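Fridge doors get a new planner in Zesau update

I've been playing with the April build of Zesau, the motion planner from the small team at Pesance, and I'm rather taken with it! The big change is how it treats doors. The old version planned each arm on its own and then checked for clashes, so you'd get lots of dithering.

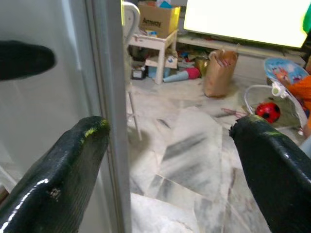 Now both arms share one plan, refreshed 16 times a second, and the wrist views feed straight into it (you can switch that off in the config, but I wouldn't).

Remo Bühler, who wrote most of the new code, tells me a mini fridge makes a good test, as an open door takes up so much of the space you want to reach through.
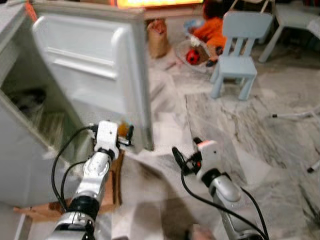
One arm reaching in by the open fridge door.

He's also added a replay tool that keeps the last 1,000 plans, so you can step back through a bad one and see which limit it hit – I've lost whole evenings to it already.

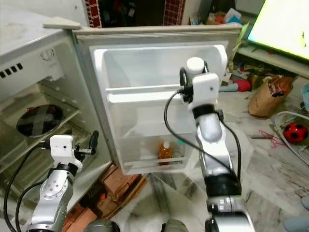

Door shelves are still the slow bit, and glass shelves can confuse the depth step. A fix is promised for the next build, along with support for Rorkanard grippers.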